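Tivine Countertop Water Filter: Owner's Guide
Section 3: Getting Your Filter Ready for the First Glass 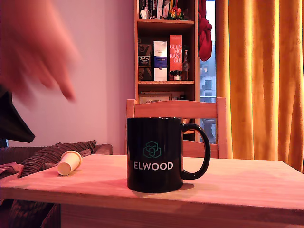 We know how tempting it is to hook everything up and pour yourself a drink right away, but please set aside a little time for this part. A new cartridge needs a good flush, and the flush goes much more smoothly if you've read the steps through once before you turn on the tap.

Before you begin, check that you have the filter body, one Ciler cartridge (still sealed in its bag), the diverter valve, two rubber washers, and the hose, which comes already attached to the body. You'll also want a dish towel and a big pitcher. If your faucet has threads on the inside, you'll need the Samonte adapter ring as well. It's in the small envelope taped under the lid of the box, and quite a few people throw it out by mistake!

1. Unscrew the aerator from the end of your faucet. Most come off by hand. If yours is stubborn, wrap the towel around it and use pliers, gently.

2. Press one washer into the top of the diverter valve until it sits flat, then screw the valve onto the faucet. Hand-tight is plenty.

3. Run cold water for a few seconds with the lever pointing down. If you see drips at the threads, take the valve off, reseat the washer, and try again. The second washer is a spare.

4. Rinse your hands, open the cartridge bag, and peel the blue sticker off the bottom of the cartridge.

CAUTION: Don't run water through the filter with the blue sticker still in place. Pressure can build up and push the hose off its fitting.

5. Lower the cartridge into the body, sticker end first, and turn it to the right until it clicks. Screw the lid on.

6. Turn the lever toward the hose and let cold water run slowly into the sink for ten minutes. The water may look gray at first (it's only fine carbon dust), and it should clear well before the time is up.

7. Fill the pitcher once from the spout and use that water on your houseplants. After that, you're ready to drink.

CAUTION: Cold water only, please. Hot water shortens the life of the cartridge and can warp the seal around the lid.

Note: A little cloudiness in the glass during the first few days is trapped air. Let the glass stand for a minute and it should clear from the bottom up.

Note: Each Ciler cartridge is rated for 200 gallons. Households on well water, or anyone who cooks a lot of soup and pasta, may want to keep an extra one in the cupboard. Write the date you put the cartridge in on the label inside the lid, so you aren't left guessing come September.

If the flow slows to a trickle, turn to Section 5 before ordering any parts. Replacement washers are sold by Zorkside as part number 281.

Guide revised 12/4/18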